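Equipment Planning Coordinator, Robotics Laboratories
Fliststead Technical Institute
Full time, fixed term, with possible extension

The Institute is seeking an Equipment Planning Coordinator to manage the purchase of robotic arms, grippers, workstations and related items for its Household Robotics Program. The position reports to Mechthild Auer, Head of Laboratory Operations, and is based at the Kartha Building.

The Program studies how robots handle everyday goods in homes, mainly in kitchens. Most of its early work is carried out in simulation. Over the coming budget period the Program will move part of this work onto physical equipment, and it requires a coordinator who can draw up a realistic plan for what should be bought, in what order, and at what total cost. Fitting out of the first teaching kitchen is scheduled to begin in July.

Duties

The Coordinator will prepare and maintain a rolling equipment budget covering purchase, delivery, installation, spare parts, service contracts and disposal. The current draft list has 54 lines, many of which carry only a catalog price. The successful applicant will be expected to obtain full quotations for these and to identify items that can be shared between laboratories.

The Coordinator will also meet regularly with research staff to turn their technical needs into written specifications. This includes matters such as finger opening, reach, payload, mounting height, floor loading and power supply. Staff often state their needs in terms of the tasks they have built in simulation, and the Coordinator must be able to sit with a researcher, look at a task on the screen and ask the questions a supplier will ask later. A typical kitchen task places packaged goods of different shapes, such as a can with a red cap and a large plastic bottle with a screw cap, close to the gripper at a gas stovetop.

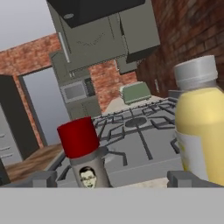
Chang-ho Na would like applicants to understand that the gripper is seldom the expensive part. In his words, "the money goes on the second set of fingers, the mount, the cabling and the week we lose when a controller has to be sent back." He has asked that every request above the small purchases limit show these costs on separate lines, and the Coordinator will be responsible for seeing that this is done.

Further duties include the following:

- Preparing tender documents and attending supplier demonstrations
- Keeping the inventory register and the calibration schedule up to date
- Comparing lease and purchase terms for each major item
- Maintaining the Program's licenses for simulation software, including 26 seats of the Brusis package
- Presenting a spending report to the Program Board each quarter

Requirements

Applicants must hold a bachelor's degree in engineering, business or a related field, or be able to show equal experience. At least three years of work in technical purchasing is required. A working knowledge of industrial or research robots is strongly preferred. Programming is not part of the position, although applicants should be comfortable reading a data sheet and a simple layout drawing.

Experience with the Firex ordering system is helpful. Training will be given to those who have not used it.

Terms

The appointment is for two years with a probationary period of six months. Staff receive 26 days of paid leave. Some travel to supplier sites is required — usually day trips — and is paid by the Institute.

How to apply

Please send a cover letter, a résumé and one sample of a budget or purchase plan you have prepared. Confidential figures may be removed. The sample should be accompanied by a note of no more than 300 words explaining one decision in it that you would now make differently.

Questions about the duties may be directed to Saranya Varma, and questions about the terms to Lwazi Hendricks in Personnel. Interviews will be held at the Kartha Building on a Thursday, starting at 10 a.m. Applicants invited to interview will be given a short equipment list to review on the day. Applications received without the sample plan will not be considered.

Fliststead Technical Institute | Personnel Office, Kartha Building | Contact | Copyright Fliststead Technical Institute | Back to top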